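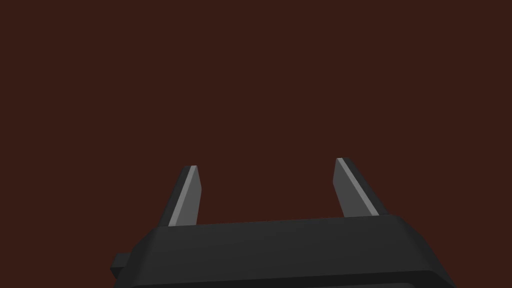 Lecture 6. Red-brown: earth colours on walls, boards and doors

Search course pages Go Advanced search

May
Notes by Edit Csizmadia

These notes follow the order of the lecture, but I have added some parts that I had to leave out when the time was short. The course reader has more on the chemistry. Please read at least the section on iron before the practical session on Friday, and bring an apron.

1. What we mean by red-brown

In the paint trade there is no agreement about where red stops and brown starts. Brown is a strange colour in any case. There is no brown in the rainbow. If you take an orange light and look at it alone in a dark room, you will see orange, however weak you make it. Put something much brighter next to the same patch and it turns brown to the eye. So brown is a dark orange, or a dark red or yellow, seen beside something lighter. Maroon is made in the same way from red.

For the painter this has a practical meaning. A sample card is always seen with white paper around it, and on white paper every earth colour looks darker and more brown than it will look on four walls. When the whole room has the colour, the white paper is gone and the red comes forward. Many customers are surprised by this and blame the shop.

In this course we will use "red-brown" for everything between a burnt sienna and a dark maroon. If you write about a certain paint in your coursework, give the name on the tin and also describe the colour in your own words. The name alone tells your reader very little. "Chestnut" from two makers can be two quite different paints.

2. Iron

Nearly all the old red-browns are iron. The important minerals are:

Hematite – iron oxide without water in it. Red to dark purple-brown. It is the colouring matter in red ochre.

Goethite – iron oxide with water bound in it. Yellow to yellow-brown. It is the colouring matter in yellow ochre and raw sienna.

Manganese oxides – these are not iron, but they come together with it in umber and make it darker and cooler. Umber also dries fast in oil, and the reason is the manganese.

If you heat yellow ochre, the water leaves and the goethite changes into hematite. The yellow becomes red. This is the whole secret of "burnt" sienna and "burnt" umber, and people knew how to do it very long before they could explain it. In the practical we will heat a yellow ochre on a steel tray and take out a spoonful at intervals. Put the spoonfuls in a row on paper and write the time beside each one. Last year two groups forgot to write the times and had a very beautiful row which they could not use for anything.

The size of the grains matters as much as the mineral. Fine hematite is a warm, rather orange red. Coarse hematite goes towards violet. The violet kind was sold under the name caput mortuum, "dead head", a Latin term which the alchemists used for what stays in the vessel after a distillation. You will still find it on the shelf in artists' shops, between the reds and the browns, and often nobody has decided which side it belongs to.

Iron earths do not fade in sunlight. They are cheap, they can be mixed with lime, and they are not very poisonous, although the dust should not be breathed in (umber especially, for its manganese). Compare this with the lead and mercury reds from Lecture 5 and you can see why the builder took the earth and left the other ones for the manuscript painter.

3. Walls

On a lime wall the colour can go into wet plaster or on top of dry. In wet plaster it becomes part of the surface. The Roman houses around Vesuvius are the case everybody knows, with large plain fields of red behind small figures or thin painted columns, and after roughly 2,000 years we can still judge them. But we must be careful. Some walls which visitors now admire as red were yellow before the eruption. Hot gases did to the wall what we will do on our steel tray. How many of the red walls are of this kind is still being discussed, and I do not want to give you a number.

Notice what the plain field does in such a room. A wall in one dark colour, with no pattern, takes away the corners. In weak light the eye does not find the distance easily. Small bright things in front of it look sharper than they would look in front of a pale wall. Museums use the same effect. From the nineteenth century there are many picture galleries with dark red walls, and the gold frames stand out well on them.

Weidong Pan has made a set of trial boards for us, which hang in the corridor outside the workshop. All are painted with the same red-brown distemper, one coat, two coats, three coats, and the last one waxed. Look at them in the morning and again after four o'clock. The unwaxed boards get lighter and a bit chalky when the sun comes from the side. The waxed one gets darker and shows every mark of the brush. I used to think that three coats were a waste of material, and I changed my mind in front of these boards.

4. Boards and doors

For outside wood in the north the best-known paint is the Swedish one from Falun, where a by-product of the copper mine gives the pigment. The traditional recipe is cooked: water, rye or wheat flour, iron sulphate, the pigment, and in later versions also linseed oil. It is a kind of red porridge. It does not make a closed skin on the wood, so water can come out again, and the paint wears away as powder. It does not peel. Before you repaint you brush it down dry, and no scraping is needed.

A short version of the recipe will be on the worksheet. The common mistakes are these:

– The flour is put into boiling water too quickly and makes lumps. Mix it with cold water first.
– The paint is used on planed wood. It needs a rough sawn surface to hold on.
– The paint is put over old oil paint. It will not stay there.
– The pot is left on the heat without stirring. Flour burns at the bottom and the smell stays in the room until the next group comes.

In the middle of Europe the habit was different. Doors and gates were often given red-brown in linseed oil. The Pollov estate accounts, which Yanling Deng copied for this course, have a line about it on page 233: the painter is paid for "brown-red as before, to the gates, twice over". It gives no recipe. "As before" is the sort of phrase that makes the historian unhappy, but it does tell us that the colour was ordinary and that everybody on the estate knew what was meant.

5. White beside red-brown

White is the most usual partner of this colour. Think of the window frames on a red wooden house. There are three things to observe, and you can do it at home with cut paper.

First, the white looks cooler. A neutral white beside red-brown gets a slightly blue or green look, by simultaneous contrast. Chevreul described such effects in 1839, and he came to them from dyed wool, where the weavers complained about a black that was in fact a good black with the wrong neighbours.

Second, the white looks bigger. A white bar on dark ground seems wider than a dark bar of the same size on white. Sign painters make their white letters a little thinner on a dark board for this reason.

Third, grey steps inside the white become easy to see. When a white thing has folds or edges, each side of it is a different grey, and with a dark plain ground behind, the eye has nothing else to do and reads these greys very carefully. Plaster casts were often shown in this way.
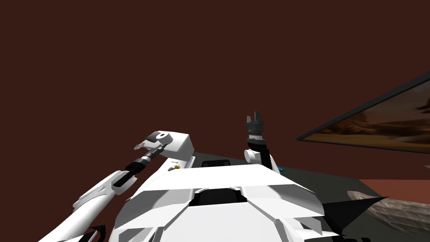
Yuzhen Lu wondered whether the first effect would disappear if one simply bought a warmer white, and if so, why house painters had not always done that. My reply in the lecture was too quick, so I give a better one now.

A warmer white does reduce the blue look. Old whites were in fact warm: lead white in linseed oil goes yellowish with age, mostly in places with little light, and lime has the tone of its stone. So the old painters had the correction for free. The trouble came with titanium white, which is very bright and very neutral. On a restored house with modern white windows the frames often seem to jump out from the wall, and people say that the red is "wrong", when it is the white that has changed. A small amount of yellow ochre and a very small amount of umber in the white will usually bring it back. Eylül Bilgin tried it on the sample door in the workshop, left side corrected and right side straight from the tin. Stand at the far end to compare. From near it is difficult to see any difference.

6. For the practical

Bring: apron, old shirt, notebook with white pages (not cream), pencil. Pens get blocked with pigment.

We provide: yellow ochre, raw sienna, raw umber, steel trays, spoons, masks, lime plaster tiles, sawn boards.

Masks stay on during all weighing and sieving of dry pigment. Do not eat in the workshop.

Each group prepares one tile and one board. Write your names on the back before you start, with pencil and not with tape, as tape falls off lime.

7. Questions to think about

Why would a yellow wall be more useful than a red one for a historian who wants to know how hot a fire was?

Your grandmother's gate was painted red-brown and you want to match it. Which part of the gate would you take the sample from, and at what time of day would you look at it?

Find one building near your home with a red-brown wall or door. Describe the colour without using the words red or brown. Half a page is enough. Hand it in together with the row from the steel tray, with the times written on it.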